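[Plonell-list] Re: Sung psalms at the evening service?
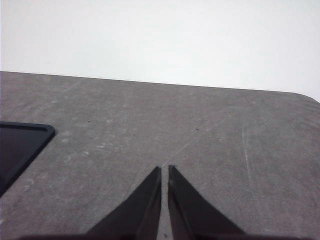

Hi all,

Sorry for the slow answer, I've been meaning to write since the question first came through and then the choir folders ate my week. The original message, for anyone who deleted it:

> We're a small congregation out in Diston and our new pastor would
> like to bring back singing the psalm at evening prayer. Right now
> we read it responsively, left side and right side, and it's fine
> but kind of sleepy. There are usually 15 of us, no choir, and an
> organist only on alternate weeks. Has anyone done this with a
> group that size? Did people go along with it? I'm a little
> nervous about scaring off the older folks, who already think we
> change too much.

Yes! We did it at Wedano, and I was the one standing up front, so I can tell you how it went from the scary end.

We started in October with plain chant tones, the very simple kind where you stay on one note for most of the line and then move at the end. I'd been warned that people would find it gloomy. A few did. One man told me on the steps afterward that it sounded like monks with a head cold, and he wasn't wrong about that first night. I had pitched it way too high, and by verse 3 half the room had dropped out and the other half was growling an octave down. So please, pitch it low. Lower than you think. If the reciting note is somewhere near where people talk, they'll sing it without noticing much.

The other thing I got wrong was the printing. I typed up the whole psalm with little slashes and dots and underlined syllables, the way I'd learned it, and it looked like a tax form. Folks stared at the paper and forgot to breathe. Now I just put the last few words of each half line in bold and say "move when you get to the dark part." That's the entire lesson and it takes 2 minutes before the service starts.

If chant is too big a jump, try a refrain first. Everybody sings one short line, a reader does the verses, and the refrain comes back every few verses. We did that all through Advent and it was probably our happiest stretch (I still catch people humming one of those refrains over the coffee urn). It also solves your organist problem, because somebody with a steady voice can start the refrain and off you go. We have a pitch pipe. I've also used the low hum of the furnace, which is a pretty decent G.

About the older folks, I'd go gently but I wouldn't assume too much. Ours were split right down the middle, and the strongest complaints came from people younger than me. A couple of the oldest members had sung psalms as children and knew more about it than I did. What they minded was losing the quiet after the reading. I had been plowing straight into the next thing so there'd be no awkward gap, and it turned out they loved the gap. We put it back, 30 seconds or so of nothing, and the grumbling mostly stopped.

We still read the psalm together on the first week of the month. I'd keep some of that too, if your pastor is open to it. Some psalms are plain hard to sing. The long ones wear everybody out, and the angry ones feel strange to me with a pretty tune on them, although I know the folks over at Ko feel differently and sing every word. Maybe one of them will chime in here, I'd like to hear how they handle the cursing bits.

I have a folder of refrains I'm happy to share, all easy, nothing above a C. Some are my own and a bit corny. Write me off list and tell me which psalms you have coming up, and whether you want the accompaniment or just the tune line.

Also, does anybody still have the green binder that went around after the last singing day? It has my good copy of the Lenten tones in it.

Blessings from Wedano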